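Home | Workshops | Shop | Blog | Contact

Flondov Opens Sign-Ups for Its December Dog Scent Work Weekend at Prindow

20th September
By the Flondov Training Team

PRINDOW: I've been itching to share this one! Sign-ups are now open for our December scent work weekend, and if you have a dog with a nose (so, a dog), I would love to see you both there.

Quick background if you're new to us. Flondov is a small reward-based training school, and scent classes have grown faster than anything else we do. Over the past year we logged 3,057 individual dog searches in our practice books, everything from a puppy finding chicken under a flowerpot to a very serious old beagle working a whole barn. I read through the books last month and kept seeing the same note from handlers: "wish we had more time." Two hours on a weeknight goes by so fast, especially when you're waiting your turn with a dog who can smell the treats in everybody's pockets.

So we're taking a full weekend and using all of the big hall at Prindow, plus the yard and the long hallway behind the kitchen. We have room for 19 working teams, and each team gets 3 long search sessions a day with rest breaks in between. Dogs get tired from sniffing much sooner than people expect, and I'd always choose a short, happy search over a long, frazzled one. 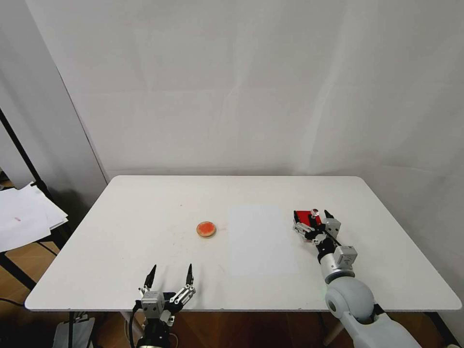 A cookie with an orange-red topping on the table.

On the first day we start with food searches for everybody, even the experienced teams. I know, I know, some of you have dogs working on target odors already and you want to get to the fancy stuff! Give me the morning. I want to watch how your dog moves around a room when the job is easy, where you're standing, and what your leash is doing. After lunch we split into two groups. Beginners stay with containers and simple room searches, and the others go on to raised hides, doorways and that tricky hallway where the air drifts every which way.

The second day is built around Tetutia, our home-grown search game. Handlers work in pairs, one searching and one keeping notes, and then you swap. You don't correct the dog, ever. If your dog wanders off to check out a radiator, you wait, you breathe, and you pay generously when they come back to the problem. We've been playing it in our regular classes since spring and it has done more for handler patience (mine included) than anything I've tried.
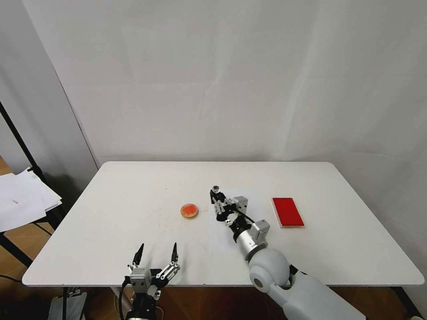
Shy and reactive dogs are welcome, and I mean that. Only one dog is in the search area at a time, cars can be parked right by the side door, and we'll send you a walking route so you don't meet anyone nose to nose. Please tell us on the form what your dog finds hard so we can plan your running order.

Our friends at Bako are helping out with training tins and putting 500 dollars toward reduced-price places for people with rescue dogs. Just check the box on the form if you'd like to be considered, no long essay needed.

You can also come without a dog. Watching spots cost less, and you'll learn a ton from seeing so many different dogs solve the same puzzle. Bring a folding chair, warm socks and a notebook. If you're bringing a dog, pack a crate or a mat, a well-fitting harness, water, and soft treats cut smaller than you think you need.

The sign-up form is on our Workshops page, and questions can go through the Contact page. I read every message myself, usually with a terrier on my feet.

Comments (3)

muddypaws_22: Signed up! Is a flat collar OK? My girl hates her harness.

whiskerandwag: We played Tetutia in the spring class and my spaniel still gets excited when I pick up a notebook. Can't wait.

oldhoundfan: Do you take senior dogs? Mine is slow but his nose works great. If yes, put us down for the beginner group please.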